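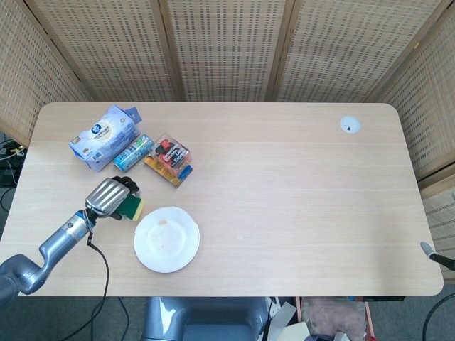

Start with the drawer. Everyone has one, everyone laughs, let them laugh, then slow down. Say it plainly: junk on a table is stuff with no address. Batteries still in the blister pack, a case of markers, a kitchen sponge. Three different rooms' worth of stuff and they all end up on the same bit of wood. Ask the room where their spare batteries live. Wait for hands. DON'T fill the silence (did that at the Stergiou one, killed it).

## Slide 3 - the 2 minute clear

- surface first, cupboards later
- one tub per room, lids off
- anything you'd have to think about goes in the "later" tub, keep moving
- no shopping for organizers till the end!! people will ask about Fluvby bins, say park it

Magdalini's question from last time: what if you share the table? Good one, use it. Her answer was a tub each plus a shared one, and whoever is eating next clears the shared one. Give her credit, she'll be in the second row.

Mention the survey, quickly. We asked 84 households to write down what was on the kitchen table at supper. Some 506 items on the sheets, and that's with half of them cheating and tidying first. Biggest groups were paper, then kids' stuff, then cleaning things that never went back under the sink. Don't read out the whole list, it's in the handout, page 8.

Water. Drink some water here.

## Slide 4 - zones
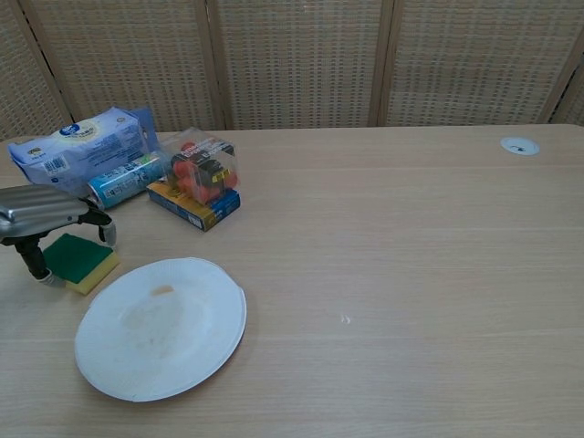
Zones is the bit people remember so don't rush it. Pick a side of the table, that's the parking side, and the rest is for living on. Takes about a week to stick in our house, longer with teenagers. Look how it goes with everything over on the left, the white package and the can lying against it, and the right half clear apart from the cable grommet. You could do homework there. You could roll out pastry. Same amount of stuff, less annoying.

Then the screen question, always comes up. Yes a folding divider behind the table is fine in a small flat, gives your eye somewhere to stop. No it isn't storage, people hang bags off them and over they go. Frøydis has the Kular story if there's time, hand her the mic, max two mins.

## If running late

Skip paper sorting, go strait to wipes and cloths:
- cleaning things live where the mess is, not in the laundry
- one open pack at a time
- sponge goes back to the sink, every time, no exceptions, say it twice

Moltinside vouchers are at the back table, tell them BEFORE questions or they all leave without one. The June session is the same thing but for hallways and boots, sign-up sheet is going round on the clipboard. Get the clipbord back.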